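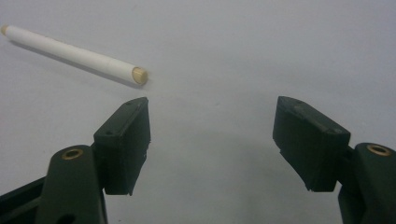

Blog > House and garden > Damp

I have lived with a damp back bedroom for four winters and I have now mostly fixed it. It took far longer than it should have, and most of the delay was my own fault. I said last October that I would write it up once I had a proper cold spell behind me, so I am doing that now.

The house is the end one of a row in Molville, built before the first war, solid brick at the back and a bit of stone at the front. No cavity. The back bedroom sits over the kitchen and has two outside walls, one facing north and one facing the lane. The north corner is where the trouble was. Every year the wallpaper went grey near the skirting, then a black bloom came up behind the chest of drawers, and by the new year the whole room smelt like a tent that had been put away wet.

The first winter I washed it off with a spray from the supermarket and it came back in a fortnight. The second winter I washed it off, painted over it with anti-mould paint, and it came back in the spring, through the paint. After that I got a firm in.

The firm was Prumitz, who do most of the damp work in this part of the county. A surveyor came, pushed a two-pinned meter into the plaster in several places, and told me I had rising damp and needed the walls injected and replastered to a metre high. I pointed out that the room was upstairs. He said the moisture was tracking up from the kitchen. The kitchen wall underneath was dry to the touch and had never had a mark on it. I was left with a quote and a brochure, and I put both in the drawer. I don't say they are dishonest. I think if you send out a man whose job is to sell injections, you will tend to get injections.

What I should have done first was go outside and look up. I had never really looked at the gutter above that corner because you can only see it properly from the lane, and I hardly ever walk down the lane. The joint nearest the corner had dropped. You could see a green stripe running down the brick for about the height of the bedroom wall. I stood there in heavy rain one afternoon with my hood up and watched water come over the back lip of the gutter and straight down the wall.

The gutter took a man a morning to put right. New bracket, new seal, and he cleared out what had collected behind the joint, mostly moss and one tennis ball. While he was up there he found that the pointing under the gutter was bad too. Somebody had patched it with hard cement at some point, and the soft brick around it had crumbled. He doesn't do pointing, so that had to wait for someone else.

The pointing was the biggest part of the job and the most expensive. I wanted lime, having read enough by then to know that cement on old soft brick keeps the water in. Two builders said lime was a waste of money. The third had done a few walls with it and was happy to do mine. He raked out the old stuff down to a decent depth, which was noisy, and did the whole of the north wall and the return as far as the window. It came to 800 for labour and materials, with the scaffold tower on top of that. He hung wet sacking over it for several days so that it didn't dry too fast, and I was told to go out and spray it morning and evening. The neighbours must have wondered.

Then there was the inside. I stripped the wallpaper off myself. There were 5 layers in that corner, the bottom one a brown trellis pattern that I would guess went up before I was born. Under that the old plaster was sound except for a patch beside the skirting which came away in my hand. I left it open all summer with the window on the latch. I know people who would have had it skimmed within the week, but the wall had been wet for years and I couldn't see how it would be dry in a few days.

I got a humidity gauge at this point, a little Wotel one with a clip stand. I wish I had bought it at the start. When I first put it in the room, with the door shut and the heating off, it read close to 90. The rest of the house was much lower. That told me two things. The corner was still giving off water, and I was also making it worse by keeping that door shut all the time because I didn't want to heat a room I wasn't using.

I had been told this before, more than once, and ignored it. A cold room with the door shut is where all the wet air from the kitchen and the bathroom ends up when it creeps upstairs. It finds the coldest wall and settles there. I used to dry washing on a rack on the landing as well, right outside that bedroom. I moved the rack to the bathroom, where there is a fan, and I leave the bathroom door shut while it runs. I keep the bedroom door open and the radiator on low, at around 13 degrees. My gas bill has gone up a bit. It is less than I expected.

The last thing was the paint. After the patch had been made good with lime plaster and left until it went pale all over, I put on a breathable paint, the Lahlou one in the flat finish. It goes on like milk for the first coat and I thought I had bought a bad tin. By the third coat it had covered. It marks if you brush against it and you can't wipe it down, so I wouldn't use it in a hall, but in a spare room it does well enough. I haven't papered and I don't intend to.

The chest of drawers has gone back, but a hand's width off the wall, and it is now on the inside wall and not in the corner. I had it pushed up tight before. The back panel was so bad that I cut a new one out of hardboard. The carpet had gone too, along the edge, and I took it up and have left the boards bare for now.

We have had a wet autumn and then a proper freeze, with ice on the inside of the porch window. I have checked the corner every few days. There was one small spot of mould on the window reveal in the coldest week, which I wiped off and which hasn't come back. The wall itself is clean. The smell has gone, or I have stopped noticing it, but my sister stayed over and didn't mention it, and she would have.

A few things I would do differently. I would have gone round the outside of the house in the rain before I spent anything at all. I would have asked for an independent surveyor who charges a fee and sells nothing. I wouldn't have bothered with the anti-mould paint, which only had to come off again. And I would have done the pointing in late spring, not at the tail end of summer when I was watching the forecast every night and worrying about an early frost.

The front of the house needs looking at next. There is a crack over the living room window that has been there since I moved in and which I think has got longer. I have put a pencil mark at each end of it with the date, and I will look again when the clocks go forward. If anyone reading has used lime on a mixture of brick and stone I would be glad to hear how it went, particularly where the two meet, as the builder was a bit vague on that.

Posted February 5, 2026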